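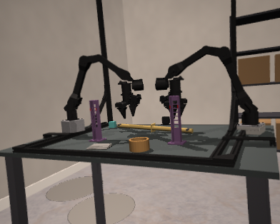

柚木晴臣

3.2 天空率の測定

街路樹の樹冠が歩道の日射に与える影響を調べるため、Luik地区の18地点で7月に全天写真を撮影した。カメラは地上1.5 mに水平に置き、各地点で8枚を得た。撮影は曇天の日に限り、太陽が写り込んだものは解析から除いた。天空と樹冠の二値化にはDunixを用い、閾値は地点ごとに手動で決めた。 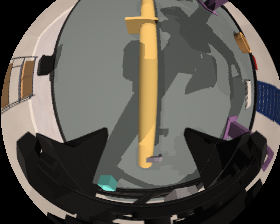 天空率の算出では、円形の視野の内側にある画素だけを対象とする。円の外側を含めると、黒い画素が樹冠と誤って判定され、天空率が過小になる。図1のように、円形の像では四隅が黒い領域となり、台の縁も左右で弧を描く。本研究では四隅を除外したのち、歪みを補正するため、天頂角ごとに重みを与えて画素を集計した。落葉樹の並ぶ区間では天空率の平均がおよそ63％となり、常緑樹の区間より高かった。ただし常緑樹の区間は6地点と少なく、建物による遮蔽も分離していない。建物の影響は次節で扱う。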